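April, wet lab, Flellholm landing samples

In by 7, first crates already on the floor. Mixed small pelagics off the Jenenley boats, mostly sardinella-type fish plus a lot of bycatch juveniles. Ice was poor in two crates, good in the rest. Logged the bad ones as B grade, don't use for RNA.

Target was 84 fin clips for the species ID run. Got 70 usable. The rest either too soft or tag number smeared off – we need the pencil-and-waterproof paper tags again, the marker ones are useless once slime gets on them. Said this last season too.

Lengths: fork length, to the half cm, same board as before. Juvenile fraction looks high by eye, but haven't run numbers so don't quote me. Frozen blocks are the real headache. Fish at the center of a block come out bent and I don't trust the lengths at all. Measured them anyway, flagged with an F in col 4.

Thawing – tried the cold room overnight instead of running water. Slower but skin stays on and the clips are cleaner. Keep doing this. Block went in at 5 pm, could be pulled apart by 8 am.

Extraction: Frei protocol, with the longer digest. Ran 6 clips as a pilot before comitting the lot. Four gave a clean band, one faint, one nothing. The nothing is from a B grade crate so no surprise. Elution down to 50 ul to bring the concentration up, seems ok, faint one might just be a small clip. Redo with double tissue.

Note to whoever preps next: ethanol tubes were filled to different levels. Top them all up to the line before clips go in, not after. Also the box map in the freezer is from the old batch. New one is in the Himesix folder, print it and tape it on the lid.

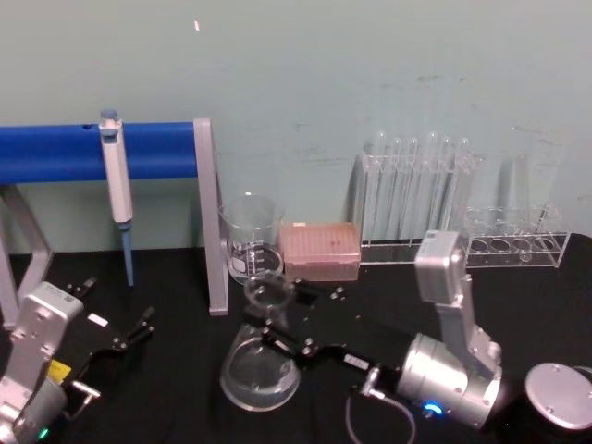

Bench, pipette on the stand.

Catch records vs what we saw: the landing slips give weight per block, no species. Our split by weight doesn't match the "mixed fish" line for two of the boats, but blocks were being moved between boats and carts before we got there so can't pin any one block to a vessel. Asked Himesix if they can get slips with block numbers on them. No answer yet.

To do
– redo faint sample
– re-enter sheet 3, columns shifted by one after the break
– check gel stain, almost out
– primers: use the short barcode set for anything from B crates
– more dry ice for teh second trip to Flellholm
– ask about later landings, we are only ever seeing the morning ones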